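Plument publishes pad care routine for its hand-held gripper pairs

BUNDTHORPE, 2/13/24 – Plument today released the setup and upkeep routine it uses on its own hand-held gripper pairs, so that customers can do the same work without sending units back to the shop. The routine covers the finger pads, the rails and the cables.

Pads are checked at the start of each shift. They are wiped with a damp lint-free cloth and left to dry, then pressed together to see that they meet flat. A pad that has lifted at a corner is replaced, and the pad on the opposite finger is replaced with it. Plument sets the limit at 2000 closings for work on cotton and denim, which wear the surface faster than smooth plastic does.

Rails are brushed out once a week. No oil is used – oil picks up lint and carries it into the jaw. After cleaning, the operator opens the jaw all the way, closes it on the gauge block and stores the new zero. The full job takes about 115 minutes for a pair the first time, and less after that.

"Most of the units that came back to us had nothing broken," said Josiane Besnard, service manager at Plument. "They had lint in the rails and a zero that was off by 2 millimeters. People can fix that at their own bench."

Folding clothes is the hardest use on the pads, as the fingers pinch thick seams and drag across cloth all day.
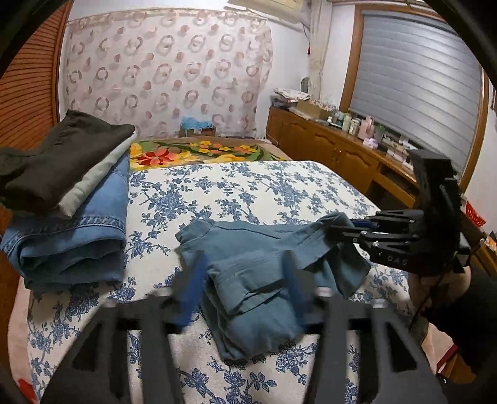 Can the pads be changed without resetting the zero?

The zero has to be stored again after every pad change, even when the new pads are the same part number.

Replacement pads and gauge blocks are sold through Roussel. Kultik will carry them from April.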